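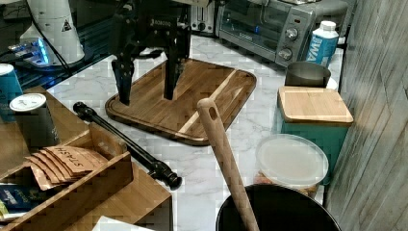
Una tabla de nogal con franja clara, sobre la encimera.

Cuidar la madera en otoño

Queridos socios de Camance: en octubre hablamos de cuchillos y muchos me escribieron para preguntar por las tablas. Yo vengo de un país donde cada casa tiene una tabla vieja de abedul, y mi abuela la trataba mejor que a los platos buenos. Por eso el tema me gusta mucho.

Lo primero es el lavado. Agua templada, poco jabón y un cepillo, siempre por las dos caras. Si se moja solamente una cara, la tabla se curva. Después se seca con un paño y se deja de pie, nunca tumbada ni cerca del radiador. El lavavajillas está prohibido, también el programa corto — lo digo por experiencia triste.
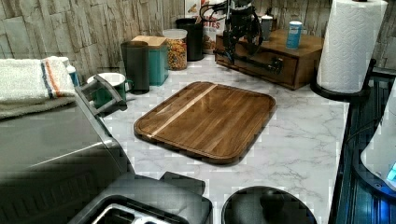
Nogal oscuro, esquinas redondeadas y una franja de madera pálida en diagonal.

Para el aceite, Begoña Quintana recomienda el mineral de uso alimentario. El de oliva se pone rancio y deja un olor que luego cuesta quitar. Ella calienta el frasco al baño maría, reparte una cucharada con un trapo de algodón y espera toda la noche. Por la mañana retira lo que sobra. Una tabla nueva necesita 4 capas; después basta con una al mes.

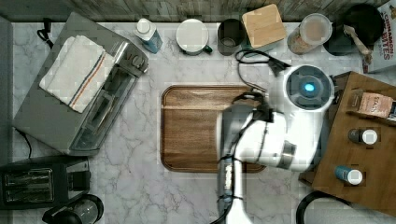 Si la superficie ya está áspera, se puede lijar. Wayne Sawatzky empieza con el grano 105 en las marcas profundas y termina con el 150, siempre en el sentido de la veta. Para los olores de ajo y cebolla usamos sal gruesa y medio limón, dos minutos de frotar y aclarado rápido.
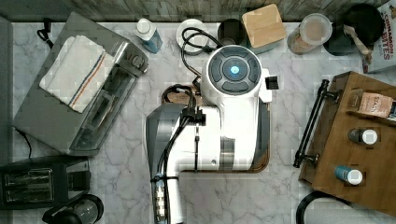
El taller de aceites y ceras será en noviembre, a las seis de la tarde, en la sala Beaudoin. Traigan su tabla limpia y seca, y un trapo que no suelte pelusa. La cera la ponemos nosotros. Para apuntarse, hablen con Manon Chan en la recepción.

Vibeke Kárason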